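Ganside Review: comments missing under ward map article, readers say we censor them
Status: Solved
Product: Drident Publisher, comments
Opened by: Eldana Assefa
Assigned to: Yayra Mahama

Eldana Assefa
Tuesday, 8:12 a.m.

Good morning,

I am the editor of the Ganside Review, a site for opinion and local politics. We use Drident for the articles and the comments, and Frimpong for the comment filter. Our newsletter goes out by Ullov.

On the weekend we published an opinion article against the new ward map. The article says that the map divides the Black neighborhoods on the east side into pieces, and that the council knew it. It is a strong article and the readers answered strongly, on both sides. Yesterday evening there were 574 comments. This morning the page shows 39.

I did not delete any comment. My colleague who moderates with me did not delete any comment also, I asked him.

The situation is quite serious for us. The readers who like the map say we removed them because we are on the left. The readers who are against the map say we removed them because the mayor called us. I have emails of both kinds. I would like to answer them with something correct.

What I tried already:
Cleared the page cache in Drident. No change.
Opened the page without being logged in, and on my phone. The same 39.
Looked in Trash. It is empty.
Looked in Spam. There is only advertising for shoes and for loans.
Changed the order from "Best" to "Oldest." The same comments, in a different order.

Please tell me if the comments still exist.

Regards,
Eldana

Yayra Mahama (Support)
Tuesday, 8:47 a.m.

Hi Eldana,

Thanks for the detailed write-up. The comments exist. I can see all 574 in the database for that article, so please don't restore a backup or you may lose whatever was posted overnight.

Most of them have the state "held." Held is separate from Spam and Trash, and it has its own tab under Comments > Review > Held by filter. Can you open that and tell me what you see? Also, did anyone change the Frimpong settings yesterday, or add a word list?

Yayra

Eldana Assefa
Tuesday, 9:05 a.m.

Thank you, I am relieved that they exist.

I do not have a tab "Held by filter." Under Review I have only "Pending" and "Reported." Pending has nothing in it. Reported has a few, and I know these, they are two men who report each other every day since the school board election.

Nobody changed a setting by hand. But there was a message in the dashboard yesterday that Frimpong was updated automatically. I closed the message and did not read it carefully. I am sorry for this.

We have a word list, yes. I made it in October, before the election. It has slurs, and some phrases which are used to threaten people. It is not a long list, I wrote it with much care. I did not want to block opinions, also not the opinions I find ugly. If a person wants to write that the map is good, or that the city spends too much on the east side, he can write it and others can answer him.

Eldana

Yayra Mahama (Support)
Tuesday, 9:31 a.m.

No need to be sorry, most people close that message.

The missing tab is a permissions thing. The update added a new permission called "See held comments," and it was only given to the account owner. Who owns the account? If it's you, log out and in again. If it isn't, the owner needs to go to People > Roles > Editor and tick it.

Once you're in, please click any held comment and look for the line "Matched rule." Copy me the text from a handful of them.

Yayra

Eldana Assefa
Tuesday, 10:20 a.m.

The owner is our publisher and she was on a train, so it took time. Now I have the tab. It is a strange feeling to see them all there.

I copy some matched rules:

Matched rule: default-sensitive / race
Matched rule: default-sensitive / race
Matched rule: default-sensitive / black
Matched rule: default-sensitive / race
Matched rule: default-sensitive / white

None of these words is in my list.

I looked at the comments also. One says only "This will decide the mayor's race next year." Another says that his grandmother lived on the east side when it was a White neighborhood, and explains which church was where. A third is a woman who corrects our spelling of a street. She was held because she wrote "black marker," about the line on the printed map.

So the filter stops the word race under an article about race, and it stops it also when it is the other race, the one with candidates. I think the 39 which are visible are the people who wrote "I agree" or "shame on you."

Is "default-sensitive" something from you or from Frimpong?

Eldana

Yayra Mahama (Support)
Tuesday, 10:44 a.m.

It's from Frimpong. The new version ships with a second word list that is on by default and is applied to old comments too, and that second part is a mistake. It should only look at comments posted after the update. We've told them.

To fix your side:

1. Settings > Filters > Frimpong > Lists.
2. Set "default-sensitive" to Off. Leave your own list On.
3. Under the same page, set "Apply to existing comments" to Off.
4. Save, then wait for the green bar. Do not press "Recheck all" yet.
5. Go back to Held by filter, choose "Matched rule: default-sensitive," select all, and choose "Return to previous state."

Please use "Return to previous state" and not "Approve." Approve would publish everything, including comments you had rejected before the update.

Yayra

Eldana Assefa
Tuesday, 11:38 a.m.

I did steps 1 to 4. In step 5 I have a problem. When I select all, it selects only the comments on the page which I see, and then after "Return to previous state" it gives an error:

Could not complete action. Token expired.

I tried in another browser and had the same error. Then I tried with only one comment and it worked. It was the woman with the street name, so at least she is back.

I can do them one after the other if there is no better way, but it would take me the whole day, and I have to edit a reply from a council member who defends the map. He is polite until now, and I would like his article to go online under working comments.
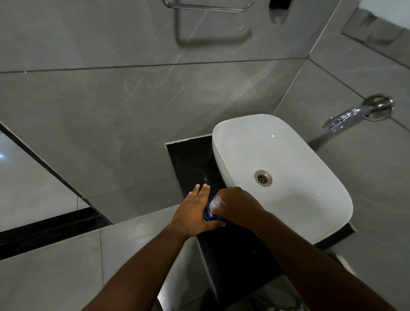 One more thing which may be important. Readers who subscribed to the thread get an email from Ullov when a comment is returned. I got this email for the one comment. If we return all of them, will each subscriber get hundreds of emails? Then I will have a third group of angry people.

Eldana

Yayra Mahama (Support)
Tuesday, 12:02 p.m.

Very good catch on the emails. Yes, they would have gone out. Please go to Settings > Notifications > Ullov and pause "Thread activity" before we do anything else. Pausing drops the messages, it doesn't save them for later.

The token error is ours. The session token is too short for large batches on that screen. I can run the return from here if you give me permission in writing on this ticket. It will touch only comments on that one article with the rule "default-sensitive."

Yayra

Eldana Assefa
Tuesday, 12:09 p.m.

I give permission for this article and this rule.

Thread activity is paused. I sent myself a test from another article and no email came.

Eldana

Yayra Mahama (Support)
Tuesday, 12:35 p.m.

Done. Six comments are still held, and those match your own list from October, so I left them alone. Everything else is back where it was before the update, with original dates and replies.

Please check the public page and clear the cache one last time.

Yayra

Eldana Assefa
Tuesday, 1:14 p.m.

I checked. The comments are back and the replies stand under the right persons. I read the six, and they should stay held. They were held before the update too, I recognized them.

I turned on Thread activity again and one normal email came for one new comment.

I will publish a short note to the readers. Please tell me if this is technically correct, because some of them will read every word:

"On Monday an automatic update of our comment filter hid most of the comments under the article on the ward map. The filter reacted to common words, for example 'race,' and it made no difference which side the writer was on. The editors did not delete or choose these comments. They are visible again since Tuesday noon. Comments which break our rules stay hidden, as before."

Two questions for later. Can we be asked before Frimpong adds a list? And can the page say "some comments are held for review," so the reader does not have to guess?

Eldana

Yayra Mahama (Support)
Tuesday, 1:40 p.m.

The note is correct. I'd only change "Tuesday noon" to "Tuesday afternoon," as the job finished after 12:30.

First question: yes, set Settings > Filters > Updates to "Ask me." Second question: not today. There is an open feature request for a held-comments notice and I've added your ticket to it.

I'm leaving this open until tomorrow morning in case the cache does something odd overnight.

Yayra

Eldana Assefa
Wednesday, 8:20 a.m.

Everything is still there. I changed "noon" to "afternoon." The council member's article is online and the comments under it work. One reader wrote that the filter story is an invention, and his comment is visible also.

You can close the ticket. Thank you for your patience.

Eldana

Ticket closed by Yayra Mahama
Resolution: third-party filter list disabled, held comments returned by support
Linked: session token too short on bulk actions (open), held-comments notice (feature request)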